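3.2 Materials and sampling

The survey covered 220 small household goods returned to the Lendeo lending depot in Bremevell. Each item was logged on return, assigned to a storage class and checked again in May. Items without a loan record were left out of the analysis. The storage classes follow the Marchal scheme, which sorts goods by the floor area they take up and by whether they can be stacked. Two classes were merged because their return rates did not differ.

Surface wear was scored by two raters on a three-point scale. Raters worked separately and did not see the loan history. Where scores differed, the lower one was kept — a choice that slightly understates wear on light-colored goods, on which scuffs are easier to notice.

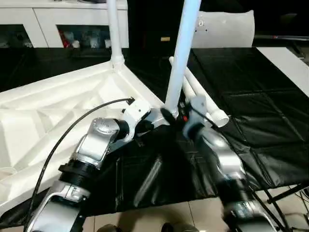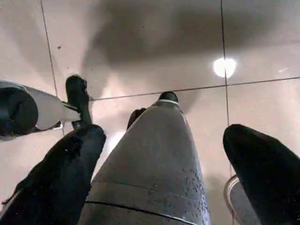
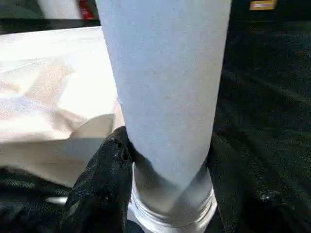

Figure 2. Views from a single session. First: white plastic furniture item with tubular legs, on black plastic sheeting. Second: pale tiled surface overhead. Third: upright pale cylindrical item with a ridged, transparent base.

Loan length was taken from the depot records and rounded to whole weeks. Extensions were treated as part of the original loan. Late returns were kept in the sample, with the overdue period entered as a separate variable.

Wear scores were then compared across classes using a rank test. Replacement cost was drawn from the Flonda price list and was not adjusted for age. Items repaired between loans — almost all of them in the stackable class — were scored only once, before repair.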